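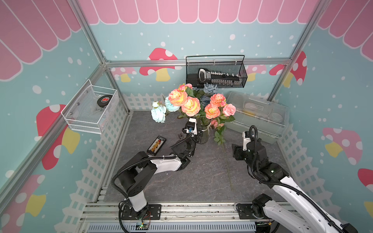 Artificial roses in the jar vase, mushroom paper behind.

Jaidee artificial rose bouquet, mixed colours
Reviewed 16/07/2020

I don't like fake flowers much. I say that first so you know where I'm starting from. My last lot were lilies, bought one January when everything in the garden was dead, and they looked like napkins by the spring. So when I ordered these I had the returns page open in another tab.

Let's do the colours. Mine are peach-orange, pink, pale light blue and a dusty blue-grey, with green leaves. The peach-orange ones with the yellow centres are the best of the bunch by a long way. From the sofa I would believe them. The pinks are fine. The pale blues I could live without. I've never met a pale blue rose in a garden and I doubt you have, so putting them in a bouquet that is meant to pass for real seems an odd decision. The dusty ones I have turned to the back, where they fill a gap and ask for very little attention.

The listing calls the arrangement "freshly gathered". No. They come flat in a long box and you will spend a good part of an evening bending stems and fluffing petals. Mine smelled of the box for 19 days. I left them in the spare room until it went.

The vase is a clear glass jar with twine tied on it, the sort of thing you could put together at home from a jam jar and a bit of string. I'd still use it again. What I don't understand is why anyone pairs clear glass with artificial stems, as the stems are the part that gives the game away. I'd have preferred something you can't see through, and if you own a plain jug, try that first.

A word on where you put them. I have them on the grey marble-pattern surface, which suits them, and against the Duduvance mushroom wallpaper, which is a lot to ask of any flower. Red caps, white spots, teal with white dots, picket fence along the bottom and a pink scalloped awning across the top. I chose that paper and I stand by it, but it is loud. The peach roses hold their own. The pale blues sink into the teal, so if your walls are anywhere near that colour, bear it in mind or buy the all-pink version.

Dust is the other thing. The seller says to wipe with a damp cloth. Have they tried wiping a rose? I use a hairdryer on cold, which shifts most of it. I wouldn't put them in a kitchen.

I also looked at the Gronon bunch, which is cheaper and has a shiny leaf I couldn't forgive, and at Virkari, who want far more money for what looked to me like the same petals. There are 252 reviews on the Jaidee page and I'd ignore any that mention the scent.

Would I buy them again? The peach ones, yes, if they sold them alone. As a mixed bouquet it's a decent thing at a slightly cheeky price, and I did close the returns tab in the end.

Three stars out of five. It would be four without the blue.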